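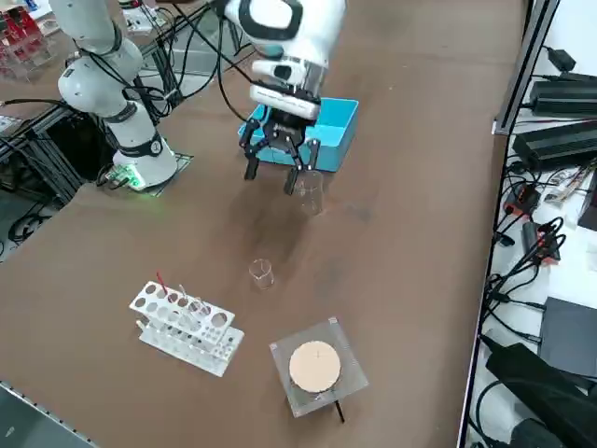 Drivumard

December | 2 min read
Print | E-mail

Estgate has opened orders for a rental kit that brings a robot arm to the laboratory bench. The kit is called Marino and comes with a white arm, a black multi-fingered hand and the software to teach it new tasks. It is meant for small labs that handle glassware every day but cannot pay for a full automation line.

The hand can close on the rim of a tall beaker, a kind of grip that simple two-jaw tools often do badly. Test tube racks and small beakers are also on the list of supported items – 16 in total at launch.

Ekberg, the company that will deliver and install the kit, says that setup takes 60 minutes on a normal table. The shortest rental period is 8 weeks, and training for two employees is included in the price. Repairs are covered too, but broken glass is not.

Estgate did not yet publish a price for purchase. Labs that want to see the kit before they rent can ask Ekberg for a visit.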